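The Prop Table Problem

I have now sat through 16 productions of kitchen plays in small theaters, and I would like to say a word for the kitchens.

A kitchen play, for anyone lucky enough to have missed the term, is one where a family comes home, stands around a sink, and discovers something about Father. The American stage has run on these for as long as I have been buying tickets. I don't object to the family, and I have made my peace with Father. My quarrel is with the stuff on the shelves.

Take the revival of "The Lagos Letters" I saw in May, directed by Branwen Penry in a converted feed store with 60 seats and one restroom. Penry is a serious person and her actors were good. Yanling Cui, as the older sister, peeled potatoes through all of Act One and never looked at her hands, and I believed every word she said because of those potatoes. They were real. You could smell them from the third row. By the second act she had made soup, her brother ate some of it, and the argument over the house was so ugly partly because he kept eating.

Compare this with the far more expensive thing the Siltodeo company did last fall with the same script. They had a projected kitchen. The cabinets were light, the window was light, and when the brother slammed the door it was a sound effect, a fraction behind his arm. He did it very well. He had clearly rehearsed slamming nothing. But a man slamming nothing is a mime, and I had paid for a drama.

I know the argument on the other side, having had it shouted at me in a lobby by Haoran Mao, who designs sets and has the patience of a man who has carried a lot of them down stairs. His case goes like this. Playwrights write stage directions as if they were ordering from a catalog. They want a working stove, a rocking chair "worn by three generations," a dog. The theater has thirty dollars and a borrowed van. Something has to give, and it's usually the stove. Suggest the room, Mao says, and the audience will furnish it for free.

Fine. I've furnished plenty. I once supplied an entire orchard for a Chekhov that gave me one ladder to work with. What bothers me is the middle road, where most small companies end up. There's a real table with a fake chicken on it. There's a teapot that everyone lifts as if it were full of helium. An actor pours nothing into a cup, blows on the nothing, sips it, and tells his wife it's gone cold. 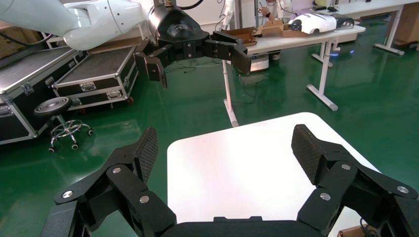 Two arms over a white tabletop.

The old melodrama people understood this better than we do. They'd put a buzz saw on the stage, or a locomotive made of lath and canvas, and the audience went home happy. They were shameless and they respected objects. If a letter was going to ruin somebody in Act Four, you saw it written in Act One, sealed, and stuck behind the clock, and for two hours you couldn't take your eyes off that clock. Nowadays the letter is a text message, and an actor frowns at a phone that we all know is switched off, per the announcement.

Tianyou Zeng's new one-act, "Drasta," gets this right, and I wish it ran longer than 30 minutes. Two brothers divide their late mother's dishes. That's the plot. They wrap them in newspaper, one at a time, and each dish gets its small dispute, and somewhere near the gravy boat you find out who stayed home and who didn't. Zeng's printed stage directions are four lines long. One of them reads "They do not hurry." Jianhua Fang, playing the younger brother, takes so long to wrap a saucer that a woman behind me whispered "Oh, for heaven's sake," and was crying a minute later. I will not say what I was doing.

I asked Fang afterward whether he ever dropped one. Twice, he said, and both times the scene got better, though the stage manager asked him not to make it a habit. The dishes come from thrift stores. There's a crate of spares behind the curtain.

So here's my modest proposal, addressed to anyone about to put on a play with a sink in it. Pick two objects. Spend whatever you have on those, get them as real as the fire marshal will allow, and let somebody use them for a purpose. Boil the egg. Sew the button on. Everything else can be a chalk line on the floor, and I'll be grateful for the legroom.

Penry tells me she is doing "Stelon" next winter. The script calls for a bathtub, filled, and a man in it for most of the evening. She's looking at tubs. I have asked for a seat in the third row again, though she suggests the fifth.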